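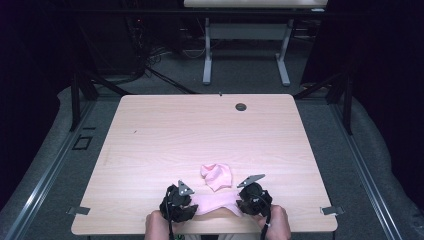
How many demonstrations does this release contain?
The Pratemari cloth-handling set holds 1,000 demonstrations, of which 60 are reserved for testing and should be left out of any training run.

Summary
Pratemari was gathered by Treloar for work on learning to handle soft materials. Each demonstration was given by a person working at a table with a pair of hand-held grippers, one in each hand. Version 2 replaces the February release.

Collection
Operators completed a short practice period before their work was accepted. Demonstrations abandoned part way through are kept in a separate folder — 71 in total — and are not included in the figure given above.

Known limits
All material was gathered at a single site, Pora. Users should not assume that results will carry over to other rooms, tables or lighting.

Terms of use
The set is available for research only. Redistribution requires written consent from Diletti, which hosts the files.

Maintenance
Corrections should be sent to Imogen Kershaw, data steward. Last revised 7th August.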